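Goster Beaded Bracelet, Yellow and Dark Mix
From the Dreselura collection

We love this one! Glossy black and brown round beads run the whole way through, and then every so often a fat yellow bead pops up and wakes the whole thing up. It's bright without being loud, and it looks as good with an old denim shirt as it does with something dressier.

The yellow beads aren't all alike. There's a barrel-shaped one in the mix, and a big one that tends to end up on top of the wrist (we like it there, but turn it however you want). The darker beads have a lovely shine, especially near a window.

Wearing it
Looks great alone or stacked. Try it with the plain black Zapata band, or pile on 3 of the slimmer Flallwood strands for a fuller look. It slips on over the hand, so there's no clasp to fiddle with.

Looking after it
Wipe with a soft dry cloth after wearing. Take it off before swimming or showering, and put it on after perfume and lotion. Roll it over the knuckles when you take it off, don't yank!

Good to know
Ships in 5 days, in a small cotton pouch
Returns accepted within 6 weeks, unworn
Next batch due in July

Color
Yellow, black and brown, shown on our striped cloth with the green and blue bands behind it. 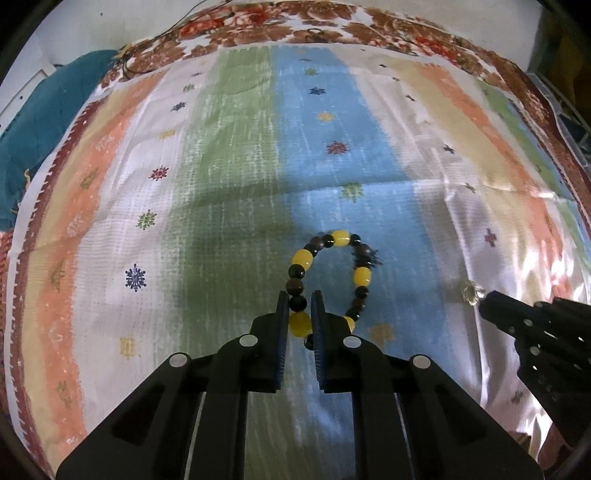
Goes well with
Zapata band, plain black
Flallwood slim strand
Dreselura cotton pouch, spare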